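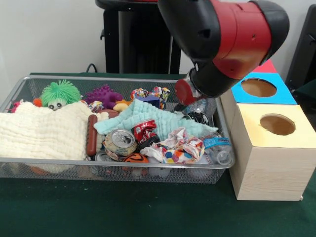 March, sorting bench, notebook 2

Started 9:40. Mixed load today: toys, cloths and recyclables together in the one bin. Three boxes at the side of it, in a column, the way Duygu set them up last time. The pale one nearest, blue in the middle, pink at the far end. Toys to pink, cloths to blue, recyclables to the near box.

Rules as they stand:
Anything made to be played with is a toy, including the dog chews and the knotted rope.
Cloth means flat fabric only. A plush is a toy even if it has gone flat.
Cans, bottles and paper are all recyclables. We are not splitting them further this month.
Packaging with something still in it is set aside and written down.

Problem items

Waffle cloths. We have the cream one and the pale mint-blue one in the load, and both spread over whatever is under them. The cream one hung over the edge of the bin at the start. I left it like that. Cloths folded on top are too easy and cloths at the bottom get wrapped around the rope. Suggest we write "cloths dropped in, not folded" into the setup sheet so that we all do it the same way.

Crushed cans. Fine when they sit on their side. End-on with the pull tab up they are harder to get hold of, and the flat ones slide under the toys. The clear bottle is crumpled too and hard to see against the wire. I would keep one clear bottle in every mixed load for that reason.

Polka dot bag. White paper, colored dots, crumpled. Gökçe had it down as a toy on the old list, I think from the pattern. It is paper and goes with the cans. Corrected on the list.

Hot dog. Toy. It came up twice as "food" in the comments on the Bornatari sheet. There is no food category.

Spiky and knobby toys (green one with the googly eyes, purple one with nubs). They catch in the waffle weave and bring the cloth along. If both come out together, put both back and note it as a double. Do not pull them apart over the boxes.

Toy load

Second layout to look at is mostly soft toys, with a few small things left in so the other boxes still get some use. Plush behaves differently from rubber. It squashes, it does not roll, and the pile settles lower than you expect.

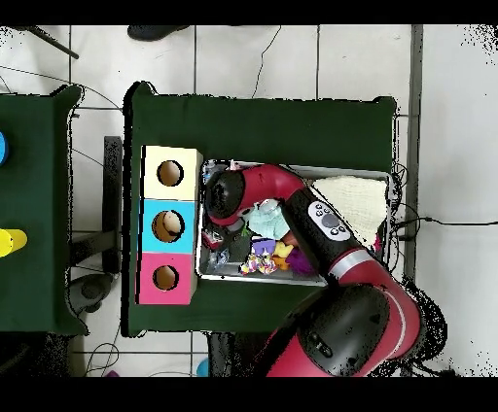 Toy load, cream cloth on the right, boxes on the left.

The small yellow plush is the one most likely to be missed here, low down with a deep purple fuzzy thing to the right of it. The multicolored speckled one near the rim is easy to see but close to the edge. The light mint-green one is high up and should go early.

There is a clear plastic bag in the corner with something bluish in it, and a small red and white package next to it. Under the rules both are set-asides until we know if they are empty. Asked Duygu, she wants them kept in the load and scored separately. I have added a column.

Box openings. One round hole per box, top face. A soft toy can be pushed through, but a cloth has to be gathered first or it lies across the hole and stays there. Staltov can supply lids with a 200 mm opening. I don't want to change the lids in the middle of a series, so that waits.

The boxes also need to stay tight against each other. With a gap between them a small toy can drop down between two boxes and it is not found until cleanup. Check this at the start of every round. Empty them fully too, and look inside, the small light things stay in the corners.

Time limit is 40 minutes per load, then a break to reset. Anything still in the bin goes down as "left", with the name of the item.
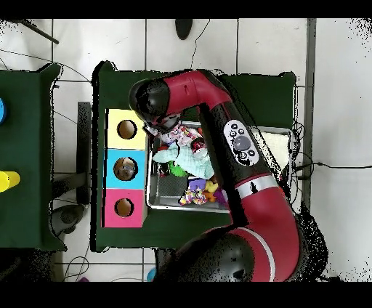

To do

Reprint the item list with the corrected bag entry.
Order another pack of cloths from Drudberg, 30 x 30 cm, the same waffle weave if they still have it. Two colors at least.
Wash the plush. The rubber toys only need wiping.
Ask Gökçe if the tiger-stripe ball counts as small or medium. The sheet has it under both.
New cans, the black one is badly crumpled.
Decide on the blue and white item, it has no name on the list yet.
Mark the bin position on the green cloth with tape, 50 mm from the boxes. Duygu has the tape.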